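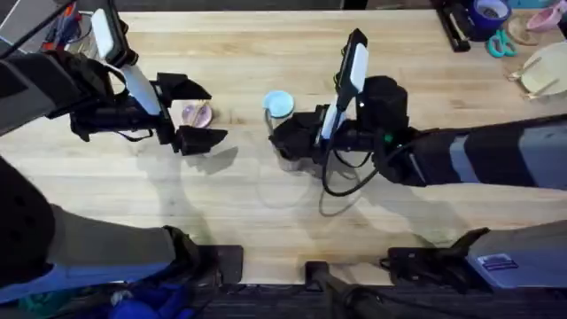 Oiling schedules for wood countertops

7/9/18

I have been keeping a log on the butcher-block counters in our kitchen for two years, mostly to settle a disagreement with Dinesh Vishwakarma over how often they need oil. He says monthly. The log says otherwise, at least for this house.

The counters are maple, edge grain, 40 mm thick, bought unfinished from Kastdale. I sanded them to 400 grit before the first coat. That was a mistake. At 400 the surface is closed up enough that oil sits on top and has to be wiped off, and very little goes in. I took the section left of the sink back to 180 and it accepted three coats the same day. The section by the stove stayed at the finer grit until this June and always looked dry first.

Test method: put a teaspoon of water on the surface, wait two minutes, wipe, and look for a dark patch. If there is one, the section gets oil. If the water was still beaded, it does not. I run this at four fixed spots on the first weekend of the month and write down pass or fail.

In the heating season the sink section fails every five to six weeks. The stove section fails every four. From May through September both go ten weeks or longer. Indoor humidity is the obvious variable, and I have a cheap meter on the windowsill now, but only since spring, so there is no winter data to compare with yet.

On products. Plain mineral oil is fine and does not go rancid. It also never cures, so it keeps migrating and washing out. The Brundik board wax (mineral oil plus beeswax) lasts longer between failures at the sink, but it leaves a film that shows every fingerprint if you put on too much. Warm the tin in a bowl of hot water first and use less than seems right. I have not tried a curing oil here. Aqeel Mirani used tung oil on his and likes it, but he had to stay off the counter for a couple of weeks while it hardened, and we cook daily.

Stains: black rings from a wet steel can came out with oxalic acid, one application, rinsed twice. Turmeric did not come out with anything. It faded by itself near the window and is still there by the stove.

Next change is to move the dish rack off the wood entirely. The end grain at the sink cutout is starting to open, and I want it sealed before the heat comes back on.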